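Mendham workroom notebook
November 2018

Jeans and trims, carrying on from the page with the coffee ring on it.

Right, the jeans pile. I said I'd have all 88 pairs sorted before the end of June and, well, look at the top of the page. They're nearly done now though! What held it up was the fading. I'd been sorting by label size, which sounds sensible until you've got two pairs of 30s side by side and one comes up a good inch smaller at the waist. So I've gone back to laying each pair out flat, legs straight away from me, waistband at my end, and measuring the waistband edge to edge before I even look at what the label claims. Slower, but I've stopped having to redo them.

Cardboard on the table is a keeper, by the way. I was sceptical when it went down (it looks like we're about to paint something) but denim doesn't skate about on it the way it did on the bare top, and I can pencil my marks straight onto it. The join between sheets does catch a hem now and then. Needs tape. I keep writing "needs tape".

Grading, so we're all using the same words. "Faded" means the thighs have gone light but the cloth is still sound when you pull it across the grain. "Worn" means you can see daylight through it. Please don't write "vintage" on the tickets, I can't do anything with "vintage". Yellowy-green patches on a dark pair go under faded, as long as the cloth passes the pull. I did wonder about trying to shift the yellow with a wash and did one leg of a scrap pair in the Lukada powder. No difference that I could see, and the scrap smelt of oranges for a week.

Leather patches and belt loops: leave them ON. I had a handful come through with the patch unpicked, and then there's a dark square where it was that no amount of washing will hide.

Now the flat braid. The Stalelo reel is 500 metres and we've used almost 30 of it on bag handles and the two trial belts. I do like it. It's a khaki sort of grey, depends on the light, woven in rows of little chevrons, and it has enough body to hold its shape through a loop. The cut ends are the trouble, they open up if you so much as look at them. I've tried:

- a whip of waxed thread, good, takes forever
- glue, went stiff and left a shiny bit
- folding under and stitching, fine on the belts, too fat for the handles

Raju have a crimp end that might do it. I've asked for a sample in the dull finish, brass would look daft next to faded denim.

Still to do: tape the join (!), finish the last of the pile, ring about the crimp ends, find the good tape measure, which was on the hook when I left it.

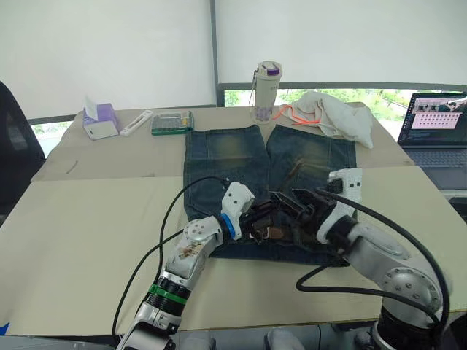
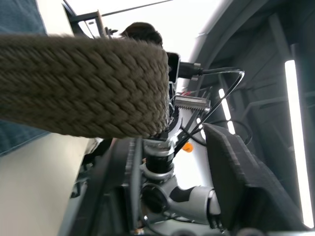 Jeans laid out flat on the cardboard, first one; flat braid close up, second one.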